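Looking after stone benchtops (and the bits around them)

I love a stone benchtop. I've lived with one for 15 years now, through two kids, a lot of beetroot and one very enthusiastic phase of making my own curry pastes, and it still comes up beautifully. Most of the work is just knowing what to keep away from it!

Start with the daily wipe. Warm water, a tiny squirt of dish liquid, a soft cloth, then dry it off with a tea towel. The drying is what gets rid of that cloudy look — I skipped it for years and blamed the water.
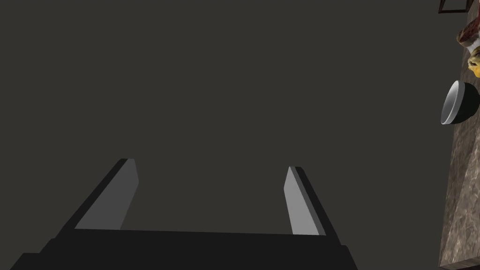 Vinegar and lemon are brilliant on kettles and shower screens, but keep them well clear of marble, which they'll etch in no time. Granite is tougher, though I still wouldn't leave half a lime sitting on it overnight.

For an oily mark, mix bicarb and water to a thick paste (like toothpaste), spread it over the spot, cover with cling wrap and leave it for 24 hours. Scrape off with something plastic. Old marks might want a second go, so don't lose heart. 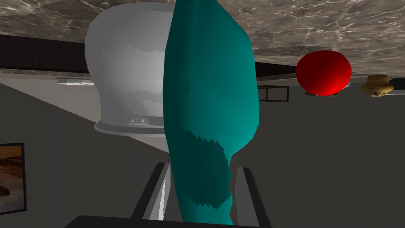 Page last updated: Mon 2 April

To see whether your stone needs sealing, drip a little water on it and wait 15 minutes. If the stone has gone darker underneath, it's thirsty. I do mine every October with the Zornero sealer, and a 500 mL bottle goes a very long way. Thin coats, buffed off before they dry, and follow the times on the label.

Dark walls and splashbacks show every fingerprint, so go over them with a barely damp microfibre and work from the top down. Matte paint hates scrubbing — you'll end up with a shiny patch.

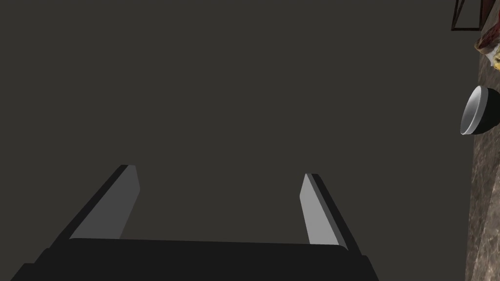

Cupboard doors are where the grease really hides, especially along the top edge near the cooktop. Bogumił Jabłońska wrote in to suggest an old toothbrush and warm soapy water for the grooves, and it's fantastic. Wipe with the grain on timber, and dry as you go.

And get into the corners! Crumbs love the inside corner of a kitchen, and a dry pastry brush flicks them out in seconds.

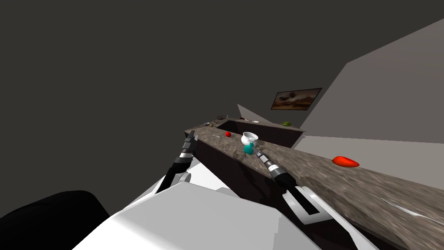 Speckled stone counters with dark brown cabinets

Next on my list is grout, and I've got plenty to say about grout. Send your favourite tricks through before then.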